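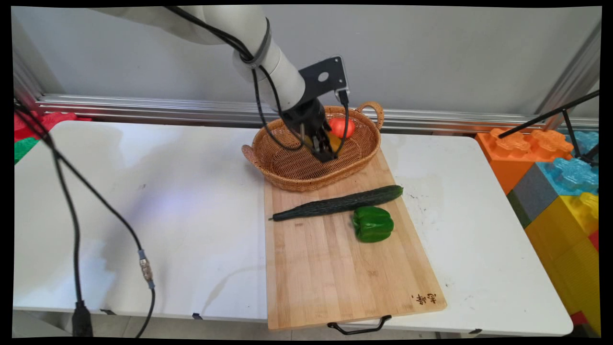
Joar Granström asked, before the introductions were finished, whether visitors would be shown the failed attempts as well as the good ones, and said that the Clekcombe party would learn more from the former. The request was accepted. The order of the demonstration was left as planned, but no run was to be stopped or restarted once the arm had begun to move.

Notebook entry, Oct 23, 2024
Open day, manipulation workshop, Pilton building

Visitors: one party from Clekcombe and one from Ernidport, 11 persons in total. The Ernidport party arrived late and joined during the second explanation. Safety briefing given to each party separately. Sign-in sheet is in the blue binder.

Demonstration task: produce handling with the basket and the bamboo board. Items in use included a tomato, a cucumber and a green bell pepper. The visitors were told that the task is used here for practice in grasping objects of different shape and firmness, and that the arm is not intended for kitchen use. One visitor had understood the opposite from the invitation. The wording of the invitation should be corrected before it is sent again.

Observations during the session:

Picking out of the basket drew the most questions. The fingers have to come down inside the rim, and the right handle stands higher than the rim, so the approach must be nearly vertical. With the tomato close to the fingers there is little room to open them fully. On one run the arm closed on the tomato in place of its neighbor. The run was allowed to finish, as agreed, and the visitors were shown the log afterward.

The cucumber was the easier item for position and the harder one for balance. Gripped too near the thin end, it tilts. Coşkun settings were used for finger force throughout and were not changed between items. Mr. Granström considered the force too high for ripe tomatoes. I do not share that view for the present batch, but we have no measurements on softer fruit, and the point is recorded here as open.

The pepper was placed close to the cucumber on the board. A visitor asked whether the two could be told apart by color. They cannot be separated reliably on color alone, both being green, and the outline carries most of the work. This was explained at the whiteboard -- at greater length than the schedule allowed.

Stored runs on the workshop drive stood at 1,562 before the visit. The demonstration runs were saved in a separate folder and are not to be added to that number until the labels have been checked.

Faults: 2 pauses by the operator, both when a visitor leaned over the marked line. One late stop message on the console, cause not found. The message did not return after the controller was restarted at the end of the day.

To do:
Move the marked line farther from the table before the next visit.
Check cable slack on the arm at full reach.
Send the log of the tomato run to Clekcombe, as promised.
Ask Ernidport whether they still want a second visit -- they mentioned 5 persons.
Replace the produce. The tomato is not to be used again.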